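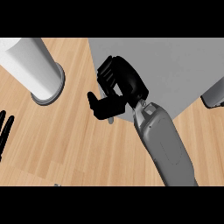

Urmila Bhatt asks whether a policy that clears the Jilleritz room 3 times in a row may be submitted as finished. It may not. The project is graded over 100 simulated runs with changed starting positions, and three good runs in succession say very little about the next one. Students who raised similar points in February should read the revised rules below.

Unit 6: Two-Arm Work in Simulation
Course handout, Project Section

Purpose of the unit

Teams will program a two-armed robot to approach a piece of furniture in a simulated room, place one gripper at a chosen corner, and keep the second arm clear while doing so. All work is carried out in the Meltine simulator. The laboratory robot is not used until Unit 8.

The room

The standard room has a plank floor, a tall white cylinder on a gray base ring, and a large light gray box with flat faces. The floor texture is there for appearance only and must not be used as a source of position. Room files are kept in the Jilleritz folder. Teams may copy them but may not change the size of the box.

Working from the downward view

The view looks steeply down, and height is hard to judge from it. A gripper that overlaps the top face of the box may be resting on it or may be well above it. Read the height from the state log before writing any statement about contact. Reports that claim contact on the strength of a single rendered view will be returned.

The same caution applies to the second arm. At times only its fingertips are in view. Its full pose is available in the log at every step, and the collision check must use that pose.

Procedure

1. Load the room and confirm that both arms report a valid starting pose.
2. Move the working arm toward the corner with the gripper open.
3. Stop short of the box, record the pose, and then complete the approach at reduced speed.
4. Hold for 200 steps.
5. Withdraw along the same path.

A run ends without credit if either arm touches the cylinder. Runs longer than 240 seconds of simulated time are stopped by the grading script.

Submission

Each team submits its code, the state logs from all graded runs, and a written report. The report should discuss at least one failed run in detail, including the step at which the fault first appears in the log. Plots are to be made with Flimex, using the course template.

Questions about grading should be addressed to Ulla Laitinen. Faults in the simulator should be reported through the Frandsen help desk, with the room file and the log attached.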